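Search minutes and agendas... Go

Category: Working Group Papers / Furniture Assembly

December 8, 2020
Posted by the Secretary, Flat-Pack Working Group

MINUTES OF THE WORKING GROUP MEETING
Held at the Mamstead workshop

1. Previous minutes
Accepted with one correction. Item 4 should refer to the Lacerda stool and not the Lacerda shelf.

2. Matters arising
The revised leg drawings have come in from Wevden. Socket depth is now given on the same sheet as tube diameter, as requested. The parts list still uses the old numbering and will be returned for correction.

3. Handling of white plastic parts
The group reviewed the work surface used for plastic furniture. Black covering is to be kept. White parts and their ribs are easy to pick out against it, and dropped screws can be found by eye. Creases in the covering should be pulled flat before a part is set down. Ribbed bases are to be worked with the underside up, so that the hub and the pole socket can be reached. Any cord is to be led clear of the socket before a pole is fitted.
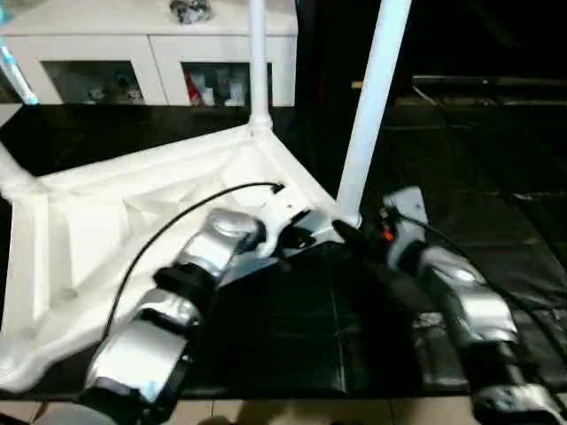

Item 3: stand base, underside up, with poles and cord.

It was noted that the Adeck instruction sheet shows the base right side up at the same step. Adeck will be asked to redraw it. Until then the workshop sheet takes precedence.

4. Position of the stool frame
Two positions were compared. With the frame on its side, one person can see into the seat section and check the inner faces for molding marks. The drawback is that a long leg puts a sideways load on its joint when the frame is tipped. The group agreed that the side position is suitable for inspection only. Legs are not to be driven home in that position.
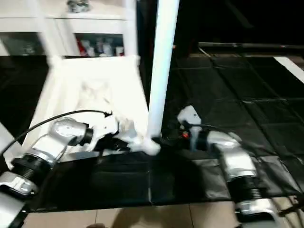

5. Leg fitting, inverted position
The inverted position was adopted for all four-legged stools. The seat lies face down on the covering and the legs point up. The following points were recorded:

- Check each corner collar for burrs before the leg goes in.
- Hold the seat at the rim or at an inside rib. Do not lean on the middle of the panel.
- Push the leg straight down. Turning it under load marks the tube.
- Fit corners diagonally opposite one another, then the remaining pair. 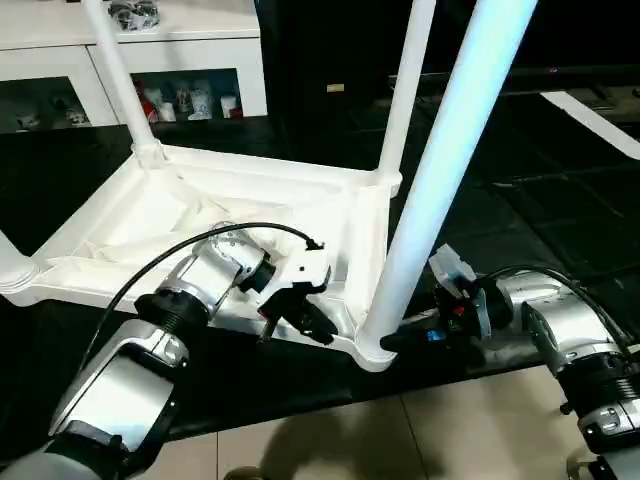 A question was raised on how far a leg may lean before the joint is rejected. The present limit of 3 degrees was considered workable but hard to measure on a tapered tube. A simple card gauge, held against the rim, will be tried. Results are to be reported in January.

There was a short discussion of loosening after first use. Wevden recommends a second push at each corner once all four legs are in. The group accepted this and asked that the seat frame be steadied by its rim and the leg held low, close to the corner, when the joint is checked.
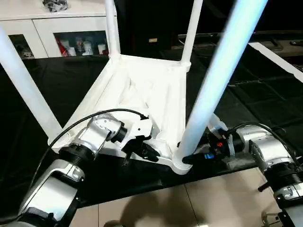
The wording of the check will be added to the workshop sheet as step 5. The sheet will also state that the stool is to be turned over only after every corner has been checked. Lifting by a single leg is not permitted at any stage.

6. Stock
Count of loose legs at Mamstead: 1,772. Count of seat frames: 740. The shortfall in legs against frames is carried forward. Lacerda will be asked for a delivery date.

7. Any other business
The cartons for stand bases are too shallow for the poles. Deeper cartons to be priced.

8. Next meeting
January, same place. Draft workshop sheet to be circulated beforehand.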